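Marking on the end of long narrow boxes, where does the label go?

Posted by pinehollow_22 in Storage & Sorting

I'm working through a closet of gift boxes and small packaging I've kept over the years, and I want to label all of it before it goes into the Skotska drawers in the hall. There are 40 boxes to do. Most are square and easy. The long thin ones are the problem. They slide around, and I can't decide if the label should go on the long side or the short end. The one I'm stuck on is red plaid and already has a white panel in the middle with small script on it. I'd like to keep the box looking nice and not cover the plaid.

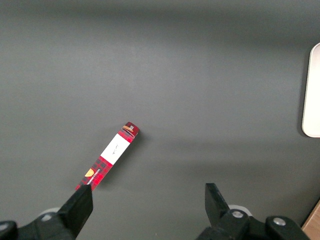

Marnau Attic
Put it on the short end. If the drawer is deep enough you stand them up like files and read the ends. I did 17 this way in one evening. Use removable labels, the paper kind, and cut them down to fit. Don't use clear tape on a printed box, it pulls the color off when you change your mind.

Grukance
ends

dovetail_lane
Standing them up only works if the drawer is full. Mine fell over every time I opened it until I put in 2 dividers. If your drawers are shallow, lay the boxes flat with the pattern side up and tie a small paper tag around each one with thread. Nothing sticks to the box that way and the plaid stays clear. I write the contents on one side of the tag and the month I packed it on the other. Leave the white panel alone, pen on a coated box smears.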